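Storatden — call for participants in folding sessions

We are looking for people who like to fold clothes, and also for people who do not like it but must do it every week. Storatden is preparing a small guide for home laundry, and we want to see how different hands treat the same garment. You need no experience.

The first task is underwear. White boxer briefs with a wide black waistband are spread flat on the board, and you decide how to continue from there. Small creases in the fabric are no problem.
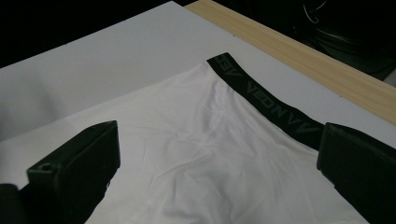
What you will do

You fold on a white board, on a table of normal size. One session has 64 garments, with a pause whenever you need it. Some people make a long narrow strip first, others begin from the waistband. Both ways are welcome — please do not practise a special method for us.
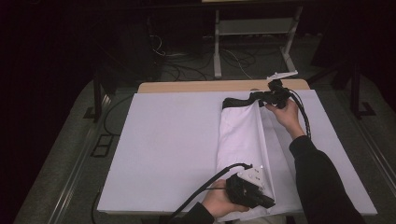 CATEGORY: Paid, short term

Participants must be 18 or older and able to stand for a longer time. The payment is 100 euros per session, and each person can take part in up to 4 sessions. Printed fabric should be folded with the same care as plain fabric.
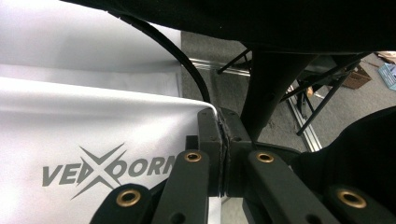

Orkbridge, April 28, 2020

To apply, write a short message to the Storatden office in Orkbridge. Please tell us which hours suit you and if you are left-handed. We answer every message, but it can take a little time.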